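So, kleiner Thread über meinen Dienstag mit dem Roboterarm. Spoiler: Er hat gewonnen.

Aufgabe war simpel: Spüliflasche greifen, anheben, wieder hinstellen. 101 Durchläufe am Stück, Amra am Rechner, ich mit Kaffee daneben. Bis Durchlauf 3 war ich noch richtig stolz auf uns!

Dann kam der Schutzstopp. Und noch einer. Der Greifer ging auf und einfach nicht mehr zu, im Log stand nur „Kraftgrenze überschritten“ — bei einer Flasche, die fast leer ist und quasi nichts wiegt!!
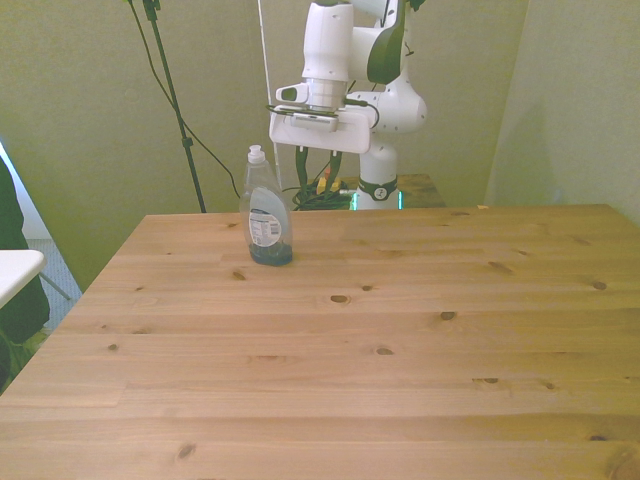 Mein erster Verdacht war ja das Kabel am Handgelenk. Also stromlos gemacht, Stecker raus, Stecker rein, alles neu referenziert. Lief wieder, ganze zwanzig Minuten lang.

Gefunden hat es am Ende Amra: In der Konfig stand noch die Nutzlast vom alten Versuch, 900 Gramm. Der Arm rechnet also dauernd mit Gewicht, das gar nicht da ist, und hält das für eine Kollision. Der Stopp selbst hat also genau das getan, was er soll (bitte nie die Grenzwerte hochdrehen, nur damit Ruhe ist, ich war kurz davor).

Morgen dann alle Durchläufe nochmal von vorn. Drückt mir die Daumen!

Kommentare

Eleni Delić: 900 Gramm, autsch. Hatten wir auch schon mal, nur andersrum

Chae-won Pyo: Prüft ihr die Nutzlast jetzt beim Start?

Ognjen Petkov: Team Amra 👏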